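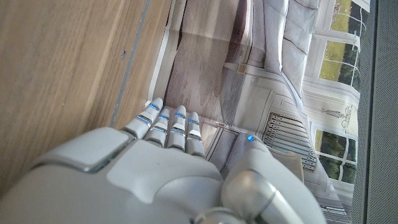

Teleop notes, Komberg bench, April, started 9:40 am. Glove mapping first, before any real task. Left side had drift at startup so did the open/close routine, fingers straight, thumb out, repeat. Wrist cam view ok for this. With fingers up over the interior print you get all four fingers and the thumb in one look, blue lights near every tip, and the wood seam off to the left makes a decent straight line to judge yaw against. Used the seam for zero instead of the tape mark. Saved as the new home pose. Old one was off by enough to feel in my elbow.

Latency 70 ms glove to hand on the Zoltidano link. Fine for slow stuff. Not fine for anything you have to catch.

Session plan: screwdriver handover, pick with one hand, pass, set down. 18 demos wanted for the first batch. Operator stands, no chair, the chair changes shoulder height and then the arm solver gets creative.

First few were throwaways. I kept reaching too early with the second hand and the two palms got close enough that the soft stop kicked in. Restarted the Rautiainen recorder after that, it doesnt split episodes on a soft stop, you get one long file with a pause in the middle. Cut by hand later, ugh.
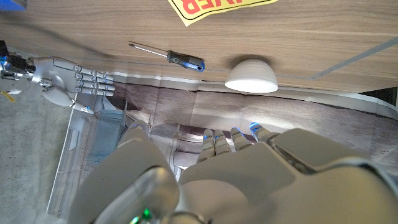
Rule for the rest of the batch: the receiving hand waits low and stays there till the tool is off the table. Also settle on approach direction and dont change it halfway thru. Right hand comes in from the side with the fingers level, screwdriver lies diagonal with the handle end nearer the white bowl, so closing on the handle means going past the shaft first. Feels backwards in the glove. Grabbing by the shaft is easier but then the pass is bad, handle swings. Handle grasps only from now on. Bowl stays put, want it in there as clutter.

Count at lunch: 11 good. The rest I marked bad myself, mostly hesitation. Policy copies hesitation really well, saw that on the Drollbridge set.

Afternoon, thumb problem. Glove thumb reads short when I make a fist, hand closes late. Rescaled the thumb channel only and left the fingers alone. Better but check again cold.

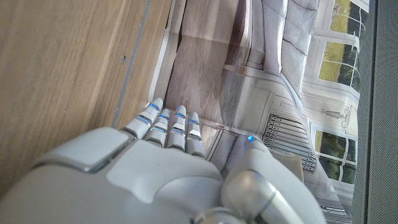 Re-checked home pose after the rescale, same spot next to the print. Dont trust the numbers alone, look at the hand. Three of the fingers sit close together and the leftmost one splays out a little, and my own hand was flat in the glove, so there's still offset in the spread channel. Small. Leaving it for this batch so all the demos match, fix before the next one.

Finished the 18 just before 5. Files on the bench drive, not synced yet.

To do
- cut the long episode
- spread offset, left glove
- try the pass with the shaft pointing the other way
- ask for longer glove cable, current one tugs at full reach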